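Search this site Enter your keywords

Progress report to the Wuvia Fund, covering the fall season
Dodholm Youth Football, Clolberg

Dear Engelbert, and everyone at the fund who reads these,

I hope this finds you well and that you made it home before the rain after your visit in November. The kids still talk about you standing on the sideline in dress shoes. I promised you a full account of how the season went and where the money has gone so far, so please pour yourself a coffee, as I have never been good at keeping these short.
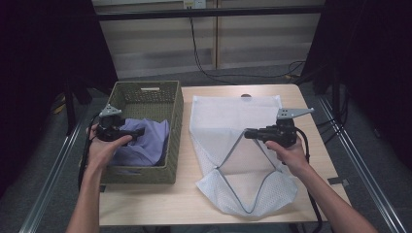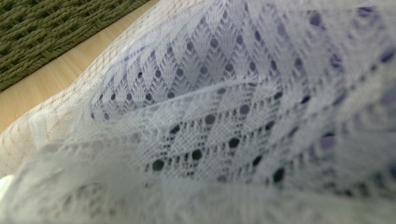 A purple cloth in the basket, and a close look at white lace fabric.

Let me start with the roster. We finished the fall with 254 players across our flag and tackle teams, and I'm very happy with how many of them stayed to the last week, when it gets dark early and the couch starts to look pretty good. The oldest tackle group had a rough opening month. They gave up too many long runs to the outside, mostly from ends crashing down and leaving the edge wide open, and their coaches went back to the simplest thing there is, which was teaching every boy and girl on that line where to put their feet. By the Lytvynenko game they were a different defense. We lost that one by a field goal, but I drove home as pleased as if we had won it (my husband will tell you I talked about the goal-line stand all through dinner).

The flag teams are a happier story on the scoreboard, though I know you don't judge us by that. The youngest ones mainly ran in the wrong direction with great joy. The middle group has a quarterback who can really throw, and two receivers who have learned to come back to the ball, and they played in the Saturday final at Clolberg under the lights in front of the biggest crowd we have had at any home game. We sold 717 tickets at the gate and ran out of hot chocolate before halftime, a mistake I will not be making again!

Now to the grant itself. The largest piece was set aside for helmets and shoulder pads, and we bought 24 new helmets, all of which were fitted and on heads before the first contact practice. The old ones that were past their date have been taken out of use and cut up so they can't find their way back into a garage sale. Shoulder pads have been slower. The supplier sent us adult mediums where we had ordered youth larges, then went quiet for a while, and the right ones came only with three games left. I was cross about it at the time and I told them so. Everything is here now and will be ready for spring.

The second piece was for coach training. All of our head coaches and most of our assistants have finished the tackling and concussion course. Four assistants still have to do the evening session, two of them on account of shift work, and I have a place held for each of them in the winter round. I'd like to have all of them through before we hand out any spring assignments.

We have $2948 left unspent. I would like your blessing to carry it over and put it toward fees for families who can't manage the spring sign-up. We turned no one away this fall, but it was tight, and a few parents came to me so quietly at the end of practice that I worry about the ones who didn't come at all. If the fund would prefer that it stay with equipment, we could use blocking pads just as well, so please do say which.

One thing that did not go as planned was the study hour before Wednesday practice. It filled up in September and then thinned out week by week, mostly because the bus from the east side gets in too late for it. We are going to try it after practice, with food, and see whether that suits people better. I'll report on it properly next time, good or bad.

Our spring field permit is in and paid for, and sign-ups open as soon as the new forms are printed. You would be so welcome at the first practice. Bring boots this time.

With warm thanks from all of us,

Shaimaa Naciri
Program Director, Dodholm Youth Football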